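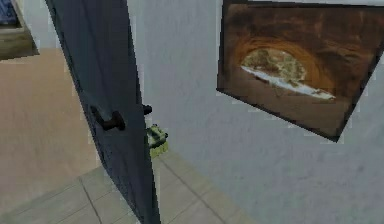

2 min read

The Haldane open day began at ten with coffee and a talk on doors.

Greer MacAulay had come for the coffee. Her sister-in-law, Ailsa MacBrayne, had come for the doors, having spent six years of her life teaching something to open them, and she stood beside the big screen in a clean shirt looking like the mother of the bride.

"It's a simulated house," Ailsa told the crowd. "We call it Stekbridge. The robot has opened this blue door 3000 times."

"Is there anything behind it?" asked a man with a stroller.

"A floor," said Ailsa.

The man wrote this down.

On the screen, a small yellow-green fingertip hung at the edge of the blue door. There was a picture on the wall, a cave or maybe an arch, with a view through the middle of it. Greer thought it was a nice touch. If she were going to open the same door 3000 times she would want something to look at.

"Who picked the art?" she whispered.

"It came with the house."

"Does the robot like it?"

"Greer."

A boy in the front row put up his hand and said his cat could open doors. Ailsa asked, with real interest, what kind of handle. He said a lever. Ailsa said levers were easier, and the boy, who had expected to be admired, sat on his hands for the rest of the talk.

Then came the glass door, which was the one Ailsa was nervous about. She had mentioned it at dinner in June and again on every phone call after that, in the voice other people used for a neighbor's tree.

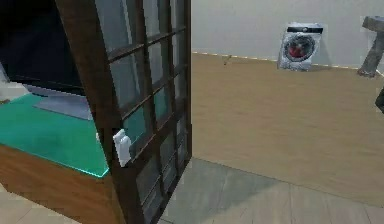 White gripper on the glass-paned door.

"Look at the hold," Ailsa said. "Right on the wood."

The crowd looked at the hold. Greer looked past it to the washing machine, which had something red in it.

"Whose laundry is that?" she said, louder than she meant to.

Sixty-eight heads turned from the door to the washing machine. The man with the stroller asked if the robot had put it in. Somebody else wanted to know if it would come out pink. Ailsa explained that the robot did doors. There was a low murmur of disappointment – the kind you hear when the cake turns out to be carrot.

"But it's right there," said the boy.

"It would be a different project," said Ailsa.

"When?"

She looked at the screen for a while. Then she borrowed the man's pen.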